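Desk tidying, as I use the term on this page, means giving the small things on a table a place to go back to. I started with the pens. A white marker with a dark blue cap is easy to lose on a pale top. 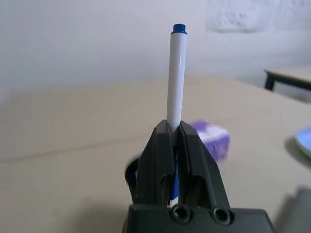
White marker, cap upwards.

A tall cup is the oldest answer, and I like a black one - it shows up well! It wants to stand towards the back, near the tissues.
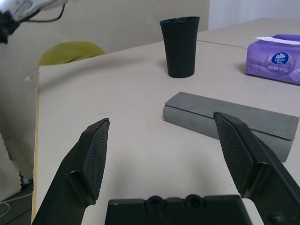

Marjan Babaei disagrees, and says a cup belongs at the front, where you'll use it.

Cases are a muddle of a subject (pencils or glasses, they can look much alike), and I've owned up to 21 of them.
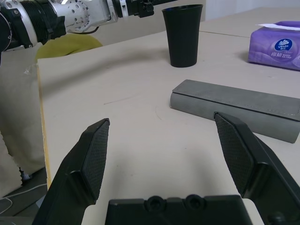 Grey case, with the cup and the Vinda tissues further back.

Plates get stacked, and used tissues go in the bin before anything else moves.

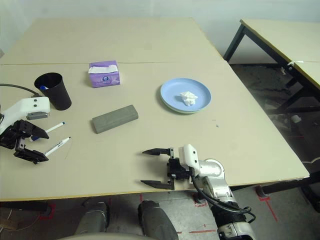

Order of work

Markers first, then the case, then plates. I allow two minutes.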